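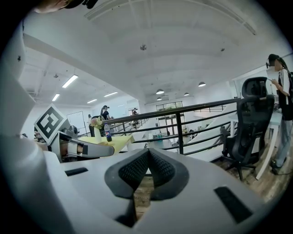

I have sat through enough talks on self-checking grippers to be wary of the phrase. The pitch goes like this: stick a square marker on the tool, let the camera find it, and the thing looks after its own calibration. Stepan Bondarchuk made that case at Mimgate in November, and the room nodded along.

My trouble is with what the marker knows. It knows where it was glued. If the bracket under it has crept a hair, the software will report a lovely clean fit to the wrong place. The rubber pads are worse. Fine dots on the surface wear down long before the shape changes, and no marker reads that. You find out when a bottle slides.

Marijke Van Wijk kept a log of 32 stoppages on her grippers at Pralta. She put 7 of them down to software. The rest were screws, pads, a cable with a tired strain relief, and a lens that wanted wiping. Her fix is dull: a torque driver, a cloth, a spare set of fingers in a drawer, and eight minutes before the first run. Two people sign for it.

I'm told this doesn't scale. Maybe. But I notice that the people who say so rarely hold the driver, and that the auto-calibration budget never seems to have room for spare pads – those come out of somebody's petty cash.

By all means keep the marker. I would use one too. I'd just like to see the screw check written down first, with a name beside it, before anyone sells me another dashboard.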